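Subject: Re: [collect] drawer episodes, what counts as a keeper
Date: 8/21/26

On the list, the Stolenen desk wrote:

> We have 60 episodes of the drawer task from the first cabinet.
> 31 of them pass the filter script. The rest are flagged for
> "late contact", meaning the fingers reach the handle after the
> halfway mark of the episode. Do we throw these out, or relabel
> them? Also, is the wrist view required, or is the overhead
> view enough?

Do not throw them out. The late contact flag was written for the bin task, where a slow approach nearly always meant that the operator had lost track of the target. On drawers the approach is longer and the operators correct more. Please keep the flagged episodes, move them to a separate folder, and set the field approach_long to 1. The trainer samples that folder at a lower weight. If you delete them we lose most of the examples in which the hand comes in over the drawer front and has to move sideways to the bar.

The wrist view is required. From overhead the hand covers the handle during the last part of the approach, and the policy trained on overhead alone at Jarnside closed early on 14 of its test runs. With both views the fingertips and the handle can be compared directly before contact. 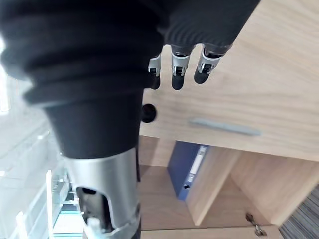
Posted by: Herrera site, collection and labeling
List: collect | Thread: drawer episodes

A view like this one is usable for the approach segment. The three fingertips are over the drawer front, to the left of the gray bar, and both are visible at the same time. The open compartment below the drawer is also in view. Leave whatever is stored there, binders included, and do not crop it out. We want variation in the shelf contents between sessions.

Two points on labels:

1. The segment "approach" ends at first contact with the bar, not when the fingers start to curl. Bindico exports put the boundary at the curl. Run the shift tool on those before merging.

2. The small round knob near the drawer edge gets no label of its own. An earlier batch had it marked as "handle" in 2 sessions, and the model reached for it. If you find that label, change it to "none" and rerun the check.

Bright windows behind the arm are acceptable as long as the handle keeps its contrast. Lock the exposure before the session starts and note the setting in the session file.

The next merge is in October. Upload the raw logs together with the labels, and keep the original episode numbers even where there are gaps.

--
collect mailing list
To unsubscribe, send a blank message with "unsubscribe" in the subject line.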